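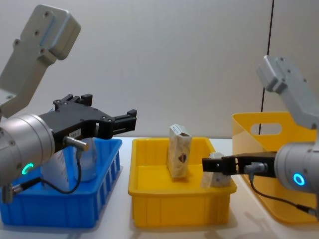 Chapter 2
Hearing the Beat Before the Words

Most people who write about rap start with the rapper. I did too, for years. I'd put on a record, grab a pen, and chase every line until my notes were a mess of half-heard rhymes and question marks. Then I'd read the whole thing back and find I hadn't written down one useful word about the music underneath. Not the drums, not the bass, not even whether the thing was fast or slow!

So in this chapter we're going to leave the words alone for a while. We'll get back to them in Chapter 3, I promise, and you'll hear them better when we do.

The record I'll keep coming back to is Norkholm, the first album by a duo called Clallitz. It runs 15 tracks, it was made mostly on one sampler and one borrowed bass guitar, and it has plenty of flaws, which makes it great for teaching. If you don't have it, any sample-based rap album will do for the exercises, but you'll have to adjust the track names as you go.

Finding the one

Put on the second track, "Ivesell," and don't do anything for the first few bars. Just nod. Your head will find the tempo long before your brain does. Once you're nodding, start counting out loud: one, two, three, four, one, two, three, four. The "one" is where the loop starts over, and in this song it's easy to spot, with a fat kick drum landing on it every time and a little bit of vinyl crackle coming in just ahead.

Now listen for the snare. It hits on two and four, like it does on most rap records, and if you clap along with it you'll feel how much of the song is hanging on those two claps. (Try clapping on one and three instead. It's awful. Do it once anyway.)

When I first taught this I made everyone tap along to a click track, and I've since given that up. The click made people worry about being right. Nodding works better, and you can do it on the bus.

How long is the loop?

Here's where I got stuck as a beginner. I could hear that something was repeating, but I couldn't tell you how much music went by before it did. The trick is to pick one small sound, something odd, and wait for it to come back. In "Ivesell" it's a squeaky horn note that bends up at the end. Count the bars between one squeak and the next and you'll get two. That's the loop: two bars, over and over, for the whole song.

Two bars sounds like nothing, and on paper it is. But listen to what the producer does with it. The bass drops out before the hook. The hi-hats double up in the second verse. Toward the end the horn gets filtered down until it sounds like it's playing in the apartment next door, and then it comes roaring back for the last hook, and I still grin every time.

Write those changes down in the order they happen. Use plain words. "Bass gone" is a perfectly good note, and so is "hats get busy." You're making a map for yourself, and you can worry about pretty sentences when you write the review.

A word about tempo

The tempo of "Ogunleye," the ninth track, is 124 beats per minute, which is quick for this album, and you'd never guess it from how relaxed it feels. The drums leave a lot of space and the bass holds its notes for ages. I once called it a slow jam in print. A reader wrote in to correct me, and fair enough, I'd never counted it!

The lesson I took from that is to keep two notes on every song, one for how fast it is and one for how fast it feels. When they don't match, you've usually found something worth a paragraph.

Before you read on

Play "Ogunleye" three times through. The first time, listen only to the drums. The second time, follow the bass and hum it if you can. The third time, listen for anything that shows up once and never comes back. There's a cough, a door, and a piano chord that I'm pretty sure was a mistake they decided to keep.

Keep your notes handy. We'll use them in the next section, where we look at how samples get chopped and put back together in a new order.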